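Filed under: Parenting Teens, Reviews, Family Life

Review: The Plenda Home Agreement Kit

By Radymyr Savchuk
December 3, 2020
56 shares | 7 comments

My son's school counselor used the phrase "clear written expectations" so often on our last call that I started hearing it as a brand name. By the end of the evening I had bought a box of them.

The Plenda Home Agreement Kit is a behavior contract for families with teenagers. You get a deck of 56 cards, a dry-erase board, two markers, a pad of tear-off agreements with signature lines, and a parent booklet by Lukian Sydorenko, who has evidently spent a lot of time in rooms with sulking people and come out of it cheerful. The idea is that you sit down with your kid, pick the cards that cover whatever you fight over (curfew, phone, grades, the tone), and turn them into an agreement everybody signs. It's pitched at households where things have gone sour but haven't gone to the lawyers, or to one of those programs in the desert with horses.

That's us, more or less. My son is in ninth grade. In October he stopped turning in anything for biology, began going to bed at an hour I associate with bakers, and answered most questions with a noise. His sister is younger and watches all this like it's a training video.

Setting it up

The booklet tells you to hold a "kitchen table meeting" and to keep it short. Ours ran nearly two hours, and a good part of that went on whether the meeting itself should count as screen-free time. Sydorenko suggests each person pick cards separately and then compare. I thought this was a gimmick. My son picked "Knock before coming in" and "Ask me once, then wait," and put them down in front of me without a word, and I had to admit they were fair, if a little pointed. I had picked nine or so cards with the word "respect" on them. My wife took most of them back out.

The cards themselves are good. They're plainly worded, and they avoid that chummy youth-pastor voice that makes any teenager leave the room. "Home by the time we agreed, or a text before then" is a sentence a person could say out loud. A few are duds. I don't know what to do with "I will bring my best weather to dinner," and neither did anyone else. It has become a family joke, so maybe it's working.

What we ended up signing

You're told to start with no more than 4 items. We went with phones downstairs at night, biology turned in on the day it's due, knocking, and kitchen cleanup after dinner on a rotation. The last one was my daughter's idea and was aimed squarely at her brother.

The consequences section is where the kit earns some of its price. For each item you write what happens if it's kept and what happens if it isn't, and the booklet is firm that you have to be able to live with both. I'd written "no phone for a month." The booklet has a little box on the facing page asking whether you, the parent, have ever managed to enforce a punishment for a whole month. I turned the page quickly, but my wife had seen it.

So it became one evening. It's a small punishment, and I can do it without having to hide a phone in the garage and then forget where. The kitchen rotation has gone the best of the lot. There's been one standoff over whether "cleanup" includes things that were dirty before dinner, and we wrote an amendment on the board and all initialed it like heads of state.

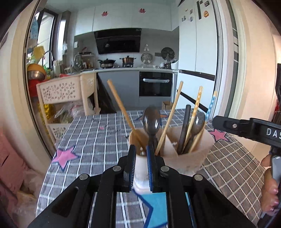
What I don't like

The board. It's slick and thin, and it ghosts. After a week you can read every previous version of the agreement underneath the current one, so my son can cite precedent. The markers are weak, and one of them was dry before we'd finished the first round of negotiations. I replaced both with what was in the junk drawer.

The point tracker on the back of the pad is also a miss. You're meant to award points and add them up at the end of the week. My daughter loved it. My son looked at it the way I look at airline rewards. We dropped it, and the agreement went along fine without it.

And the booklet has a weak spot where I most needed help. It's very good on arguments, chores and curfews. On a kid who's gone quiet, it offers a page and a half and a suggestion to take a drive. The drive was nice, as it happens. But if what you're seeing is a kid who's really low, or using something, or not safe, a deck of cards isn't the tool. To its credit the kit says so in plain type on the first page and tells you to call your doctor or the school. I'd have liked that repeated further in, because by the middle I was treating the thing like scripture.

Compared with the others

We had tried the Listar app before this. It does much the same job with reminders and little chimes, and it does it on the very phone you're trying to get out of the kid's hand. It lasted until he figured out how to mark his own chores approved, which I'll count as the one assignment he turned in on time that month. A friend swears by the Erkholm family planner, and it's a handsome object, but it's a calendar. It'll tell you when the fight is scheduled.

Would I buy it again?

Yes, with different markers. Biology is coming in, mostly. The phone goes downstairs, mostly, and on the nights it doesn't there's an agreed thing that happens, and it happens without the speech. I was attached to the speech. I'd been working on it for years.

If your kid is older and nearly out the door, I suspect the signature lines will feel babyish, and you could get the same good out of the booklet and a sheet of notebook paper. For middle school through the first couple years of high school, it's worth the money. Do the meeting after everyone has eaten. And knock first, I've got that in writing now.

Tags: teen behavior, family contracts, communication, house rules

7 comments | Share this review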